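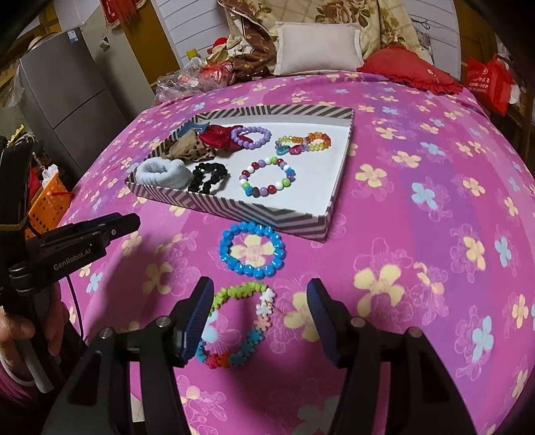 Fri 5 July

Ridged pads against smooth pads on the hand-held grippers, small soft items into the tray. Carried on with the accessories set from the Bevcombe list: bead bracelets, scrunchies, hair ties. Working on the bed with the floral sheet, tray up towards the pillow end, bracelets laid out in front of it.

Plan was 200 attempts split evenly between the two pad types. Stopped at 133 when the light went. All the smooth pad runs are done, so what is left is ridged only, and the easy half of that.

Setup as before. One gripper in each hand, recording to the Worora box. Jaw opening zeroed at the start and again after each pad change. The zero moved a little after the second change and I redid it. Runs before the redo are marked "z?" in the log — please leave them out of any jaw width plots. They are fine for success or failure.

Smooth pads

Good on the scrunchies. Fabric bunches up between the pads and comes away from the tray without trouble, and the satin one was no worse than the others, which I had not expected. Bracelets are another matter. A round bead has nothing to sit against, so when the jaw closes the bead rolls and the loop squirts out forwards. It happened most with the blue faceted one. If I closed slowly it stayed in more often, but then the sheet got picked up as well.

Picking up the sheet is the main failure and it deserves its own code in the log. I have been putting it under "slip" and that is wrong. The gripper holds the bracelet perfectly well, it just has a fold of bedding in it too, and everything near it shifts when you lift. I have used "drag" from run 40-something onwards. The early ones need going back over.

Ridged pads

Clearly better on beads. The ridges take a bead between them and it stops rolling. The flower-shaped beads on the stretchy multicoloured bracelet were easiest of all. I could take hold of that one more or less anywhere on the loop.

Worse on fluffy things. The pale blue-grey scrunchie leaves fibres in the ridges and by the end of a block the pads want a brush. It also does not let go cleanly. Twice I opened fully over the tray and it hung on one pad, and I had to tap it against the wall of the tray. Logged both as success with a note, but I am not sure an arm replaying that would count as success. To be decided before anyone trains on it.

Drag is still there with the ridged pads, perhaps slightly more than with the smooth. I do not have enough runs to say.

Approach angle

Seems to matter more than the pad. Coming straight down on a bracelet lying flat, both tips press into the mattress and the sheet rises up between them. Coming in low, with one pad inside the loop and the other outside, there is much less cloth in the grip. The trouble with low is the tray: if the bracelet is close up against the front wall there is no room for the far jaw. I have been leaving them where they fall, since the Lisurwood brief asks for natural placement. A few were impossible from low and I went straight down on those.

A hard surface would get rid of most of this. Keep the bed, though. The point of this set is that it is soft and patterned, and last November's table runs told us very little about either.

View from the gripper

Both pads stay in view with the jaw open. The pattern on the sheet is going to be hard work for whatever does the segmentation. A blue bracelet near a pale blue flower is easy enough for me to tell apart, less so in the corner of a fisheye image at dusk. The striped tray is good: the edge is easy to find even when half of it is behind a jaw.

The second gripper comes into view from the left when that hand is waiting. I had been holding it well back, but my arm gets tired and it creeps in. Leave it. Both hands will be in view in the real runs anyway.

Xie mount

Tried the Xie clip for the cable on the left gripper for the last 5 runs only. It keeps the cable off the sheet but pulls slightly when I turn my wrist outwards. Might be fine with another hand's width of slack. Not tried on the right.

Jobs

Recode the early "slip" runs, separating out "drag".
Finish the ridged block, same tray position, daylight if possible. Start no later than after lunch.
Brush for the pads. An old toothbrush will do.
Ask Bevcombe whether a release that needs a tap counts.
Longer slack on the left cable, then try the clip again.
Spare pads: 6 ridged in the drawer, smooth ones down to the pair that is in use. Order more smooth before the next session — the left one has a nick near the tip and I would like to swap it.

Files are on the shared drive under today's date, log sheet in the same folder. Grippers on charge.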